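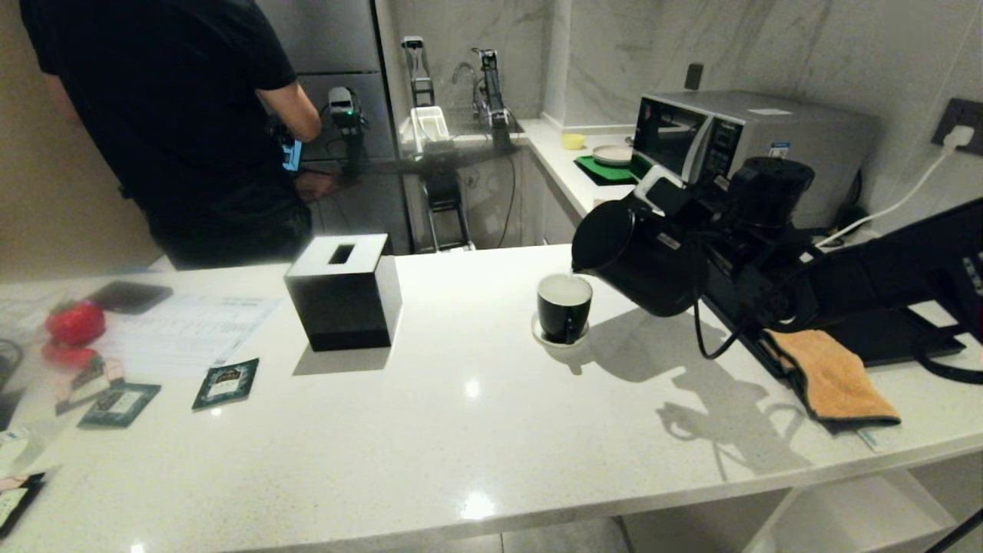
Teaching by demonstration (robotics)

Teaching by demonstration is a way of getting a robot to do a job by doing the job with it, through it, or in front of it, and letting it learn from the recordings. You'll also see it called learning from demonstration, imitation learning, or programming by example. I've written most of this entry from my own time on the Skanosero project, so expect a lot of kitchens and a lot of tea.

Overview

In the older style of robot programming, somebody types in every position the arm should pass through. That works great for a part that shows up in the same spot all day. It works badly for a kettle, which may be full or nearly empty and may have its handle pointing any which way. With demonstrations you skip the typing. A person makes the arm do the task again and again, the joint positions and camera views are saved, and a model is trained to match what the arm did to what the cameras saw.

One complete go at a task, start to finish, is usually called an episode. How many episodes you need is the question everybody asks me, and I don't have a clean answer! On Skanosero we got a usable reach-and-grasp from 105 of them, and pouring took over 200 before I stopped hovering next to the counter.

Main methods

Hand guiding, or kinesthetic teaching. You take hold of the arm and move it yourself while the motors go slack or help you along. It's cheap, and you feel right away when a joint is about to run out of travel. The trouble is that your hands and sleeves end up in the camera view, and the model may learn from them (ours did, for a whole week in February).

Leader and follower arms. You move one arm and a second one copies it. I like this best for anything with a grip in it, because you can stand out of the way. The Tevitz leader we used was light enough for a long afternoon, though there was a small lag that made everyone overshoot at first.

Remote control with a handheld device. A controller, a joystick, or a tracked grip stands in for the arm's hand. People pick it up fast. Turning the wrist smoothly is the hard part — most beginners tilt in little steps, and a poured drink shows every step.

Video only. The robot watches a person do it with their own hands. No arm has to be moved at all, but somebody has to work out how a human wrist maps onto a machine that bends in other places.

Pouring as a test task

Pouring hot drinks turns up a lot in this field, and I think it deserves the attention. The arm has to lift something whose weight changes as it empties, line up a spout with a mug, tilt slowly, and stop in time. Dark mugs with white insides are handy, as the water level is easier to make out. Glossy counters are less handy, and reflections from ceiling lights gave our early models fits.

Knowing when to stop is the piece I'd study first if I were starting over. In our first set of 22 pouring episodes, every operator stopped at a different height, and the model averaged us all into something wishy-washy. We agreed on a fill level after that.

Common problems

Demonstrators have habits. Mine is a pause before gripping, and the Carrasco arm picked it up faithfully. Mixing operators helps a bit, but mixing styles too widely makes the training data muddy.

Small mistakes also add up. If every recording is perfect, the robot has never seen what to do from slightly off course. The usual fix is to record some recoveries on purpose: start crooked, then correct.

Software

Hirance, the recording tool I know best, saves arm and camera streams on one clock and lets you trim episodes afterward. Version 2 added a way to tag failed attempts so they can be kept out of training.

See also

Teleoperation
Behavior cloning
Force feedback
Household robots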